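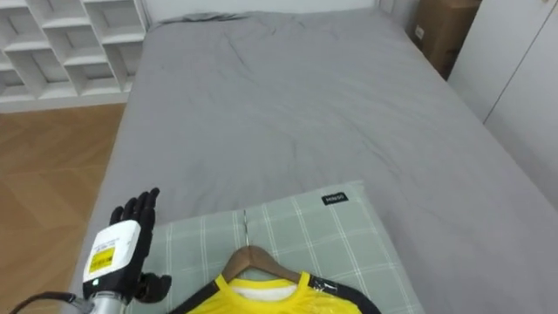
What Is a Court Case?

Sometimes you hear on the news that a famous person "must go to court". It can be a singer, a football player or the leader of a church. What does it mean?

Every country has laws. Laws are rules for all people, also for the rich and the well known. When the police believe that a person broke a law, they can bring this person before a judge. The person is then called the accused. Accused does not mean guilty! It only means that somebody has said, "We think you did it."

Who is in the courtroom?

The judge listens to both sides and keeps order. The prosecutor speaks for the state. The defense lawyer speaks for the accused. Witnesses tell what they saw or heard, and they must promise to tell the truth. 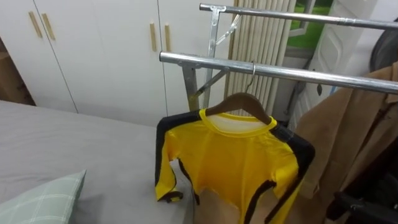

A yellow shirt with black stripes, on a hanger.

A small story

In the town of Mudgate, a well known preacher parked his car on the market square, where parking is forbidden. He got a fine of 300 dollars. He said that the sign was hidden behind a tree, so he went to court. The judge looked at photos of the sign and decided that it was easy to see. The preacher had to pay the fine, and 25 dollars more for the court. The same would happen to your teacher or your uncle.

New words

Fine: money you pay when you break a rule.
Bail: money that is left with the court so that the accused can wait at home. It is a promise to come back.
Verdict: the decision at the end, guilty or not guilty.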